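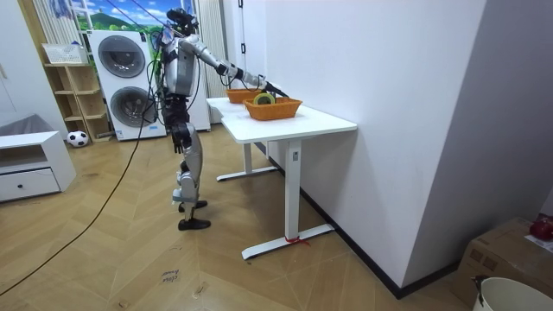

Kirno Residents' Services: guidance on the shared laundry room, Ildale House. We are posting this in parts, as the full notice on the landing has proved rather long. 1/9

The room is open from 7 in the morning until 10 at night. Please do not start a cycle after 9. The flats above have asked us to repeat this, and we are glad to do so.

2/9
The washer and dryer are stacked. Residents who have difficulty reaching the upper door may ask the office for the folding step, which is kept at reception and must be returned the same day.

3/9
The white table is for folding and sorting. It is not for ironing. The surface marks with heat, and a replacement top from Lebrun was quoted at £197 before fitting. An ironing board is available on request.

4/9
Two wicker baskets are kept on the table. The one nearer the wall is for unclaimed clothing: socks, gloves, children's items and so on. The other is for small household articles such as tape, pegs, buttons and sewing thread. Anyone may borrow from it. Kindly put things back once you have finished with them.

5/9
Items in the clothing basket are held for 30 days and then passed to the Gorkel charity shop. Bed linen and towels should be handed in at the office, as they fill the basket very quickly.

6/9
Several residents have asked whether the baskets may be used to carry washing back to the flats. They may not. They are too small for a full load and we have already had to replace one this year. Please bring your own bag or basket.

7/9
The wooden floor was refinished in March. Please wipe up spills at once, particularly liquid detergent, and do not leave wet laundry standing on it. A mop is kept in the cleaning cupboard on the ground floor. Metal-footed airers should be used in the flats only.

8/9
Clothing must not be hung on the radiator. Residents are also asked to empty the lint filter after every drying cycle. On our last inspection it had plainly been left for about 2 weeks, and drying times had suffered accordingly.

9/9
Faults should be reported to the Kirno office by telephone or through the residents' page, giving the time and any code shown on the display. Messages left on paper in the laundry room may not be seen until the next inspection.

A correction to part 3: the ironing board is to be collected from reception at Ildale House, and may be kept overnight. The printed notice will be amended.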